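4.2 What counts as put away

The coding manual for the Torthorpe kitchen went through more drafts than the paper you are reading. We had assumed that anyone who had ever washed a dish would agree on when a table was tidy. This was optimistic. Two coders looking at the same play kitchen disagreed over whether a cup at the edge of the table was stored or abandoned, and one of them has not entirely let it go.

The trouble starts with surfaces. A play kitchen has few real shelves, so a good deal of storage is done by leaning, stacking and hoping. Perforated surfaces gave us the worst of it. A panel full of small round holes might stand for a drainer, a rack or a colander depending on who is playing, and a clear round object against it can be very hard to pick out at close range. Coders using near views missed such objects often enough that we added a rule: look for the rim first, then decide what it belongs to.
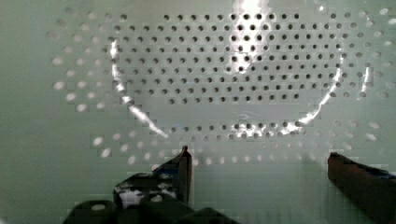
The rule helped, though it made coding slower, and Feven Ambaye's marginal notes from this period are not suitable for print. We also dropped the category "on rack," which had asked coders to judge the intentions of a piece of plastic. It was replaced by "resting on or against a surface with holes," a phrase of no beauty that produced far fewer arguments.

Agreement between coders rose to 86 percent once these changes were in place. The full set came to 3149 coded placements, with 50 of them set aside because no two readers could settle on a label. We report results both with and without those 50 and the difference is small.

4.3 The empty middle

Adults asked to lay out a pretend meal tend to work from the center, as if guests were on the way. The layouts in our set mostly do the opposite. Things drift to the sides and stay there, leaving a stretch of bare white table that a restaurant would charge extra for. We call these edge layouts, having tried and failed to find a name that sounded more like a finding.

Figure 3 is a clear case. The spatula lies across a frying pan on the left, with the green cup farther down the same side, while the plates, the small blue bowl and the toaster oven keep to the right. The ketchup bottle has been given an oval plate to itself. Under the manual it is coded "served," which is generous to ketchup but consistent: any food or condiment lying on a plate is served, whatever one thinks of the meal.

The spatula raised a separate question. A tool lying over a pan could be in use, waiting for use or simply dropped, and a single view cannot say which. Earlier work in the Dinsa kitchen coded all such cases as "in use" and so reported a remarkable amount of cooking. We use "paired" instead — the tool touches the thing it is normally used with, and that is all we claim.

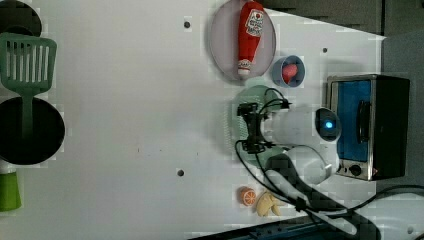 Figure 3. An edge layout from the Torthorpe kitchen, seen from above.

4.4 Limits of the scheme

The scheme records where things are and has nothing to say about whether anyone would be happy to find them there. A table with every item coded "paired" or "served" may still look, to most parents, like a table that needs clearing. We tried a five-point tidiness rating at Goseck and gave it up when the ratings turned out to track the coder's own kitchen more closely than the one on the screen.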